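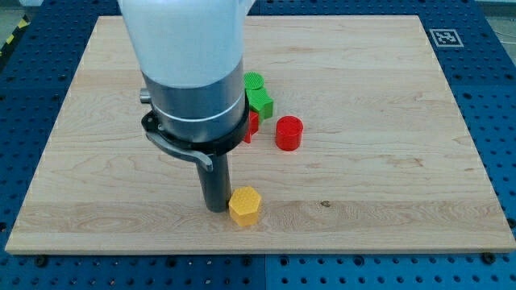

Marit Skjelbred asked me if the people in a documentary are actors. Mostly they are not. A documentary is a film about real life, and real people speak in it.

The film maker first asks questions and records the answers. For my film about the island Urholm I recorded 49 talks. Then comes the editing. The editor watches everything, chooses the best parts and puts them in order. We had 865 short pieces, and the film uses 233 of them. The other pieces we keep in a box.

Bendik Haugland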